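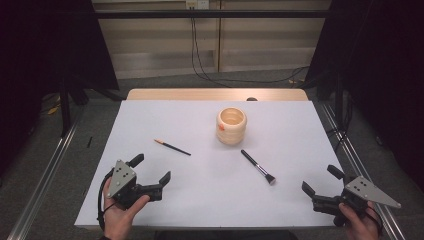
The two hand grippers at the board, with the cup, pencil and brush set out.

Hand grippers reach the sorting stage

By Todor Shehu
September 8, 2025
3 min read

The pair of hand-held grippers under construction at the Corkmont shared workshop is now being used for short tabletop tasks. Work on them started in March, and both units have the same body, the same two-finger jaw and the same dotted top plate.

The current tasks use small household things on a white board. A cup goes near the middle, with a pencil on one side and a brush on the other. The person holding the grippers has to pick up the pencil and the brush and stand them in the cup, one with each hand. It sounds easy, but a thin round handle tends to roll when the fingers close on it, and the brush is heavier at one end than the other.

Most of the time since the last newsletter has gone on the fingers. The first set was too stiff and flicked the pencil away. The second set bent too far and let go of it halfway to the cup. The third, printed to a drawing I have called Mukex, is thicker at the root and thinner at the tip – it has been on both grippers for 7 weeks and has not needed changing.

The cables are still a nuisance. Each gripper has its own lead, and if it is plugged in with a twist it pulls at the wrist. Please lay the leads out straight before you start and leave some slack by the edge of the table. I would like to move the plug to the back of the handle on the next version.

We have saved 262 runs so far and would like 2,000 before trying any of it on the arm. Runs where something is dropped should be kept and marked as drops. The log sheet is in the blue folder, and the file name goes in the first column.

Anyone who has done the bench induction can book a session. Left-handed members would be especially useful, as every run up to now has been done by right-handed people and the brush is always picked up from the same side.

Spare fingers are in the drawer under the printer. The older stiff ones are in there too, with a notch cut in the base – please don't fit those.

Recent items
Dreltix motor boards: second batch fitted
Laser cutter hours for autumn
Shehata plotter back in use
Printer filament: what we keep in stock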